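Conard Community Kitchen – walk-through checklist, April
Inspected by Florence Gill. Comments by Valdemar Gunnlaugsson.

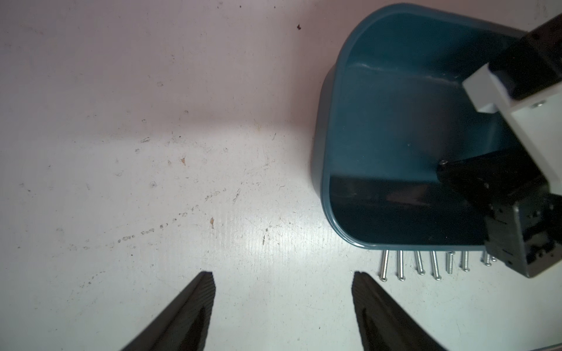

Prep surface with bin, item 4. Specks and smudges on the surface.

Marks used: OK, FIX, RECHECK. A blank is treated as FIX.

ENTRANCE AND STORE ROOM

1. Door closes by itself and latches. FIX
Latches if you help it. The last sheet had this as OK, and I would like to know who was holding the door at the time.

2. Dry goods off the floor. OK
Lowest shelf is clear of the floor everywhere except behind the rice, where I couldn't get a look. Move the rice next time.

3. Stock dated and rotated. RECHECK
Gangadharan Reddy says oldest goes to the front. Two bags of lentils had no date at all, so I don't see how anyone can tell which is oldest.

PREP AREA

4. Work surfaces clean before food comes out. FIX
The cleaning sheet had been initialed for this surface. I have no quarrel with the initials, only with what they claim. There are flakes and a trail of gray and brown marks. Wash, rinse, sanitize, then look at it from the side with the light on.

5. Surfaces free of cuts and deep scratches. RECHECK
Can't judge scratches under dirt. Clean it first and ask me again.

6. Boards kept separate for raw meat. OK
Colors match the chart on the wall. The chart itself is so faded that red and brown are nearly the same thing. New chart please – Hema Thampi has the file.

7. Sanitizer mixed to the right strength. FIX
Test strip read 400. We mix to 200 here. "Stronger is safer" was the explanation, and it's wrong. Measure the concentrate, don't pour by eye. Remade and retested before we left.

COLD STORAGE

8. Walk-in at 41 F or below. OK
Door display said 36, our own thermometer said 40. Florence passed it. I would have put RECHECK. Four degrees apart is a lot to shrug at, and the display is the one everybody writes down.

9. Temperature log filled in twice a day. RECHECK
Filled in, yes. The same number in the same pen for nine days running, including the Saturday we were closed.

10. Raw below cooked. OK

HOT HOLDING AND DISHWASHING

11. Hot food held at 135 F or above. FIX
Soup was at 122. It had been put into the warmer cold, and the warmer is not for heating. Soup thrown out. Kuo-hua Hung has moved the sign to where people can read it, though I doubt a sign was the problem.

12. Dish machine final rinse. RECHECK
The Krishnan service sticker says "checked" and gives no reading. Ask them for the number.

13. Hand sink has soap, towels and hot water. OK
Also had a colander in it. Hand sinks are for hands.

FIRE

14. Extinguisher in date and reachable. OK
Tag is current. Mop bucket moved out of the way.

15. Hood filters clean. FIX
Greasy to the touch. Contract calls for a monthly clean, and this wasn't a month's worth.

Items 4, 7 and 11 to be looked at again before the next meal service. Item 1 goes to the landlord for the second time. Bring the old sheets to the recheck, including the ones where everything was OK.

Signed: F. Gill, V. Gunnlaugsson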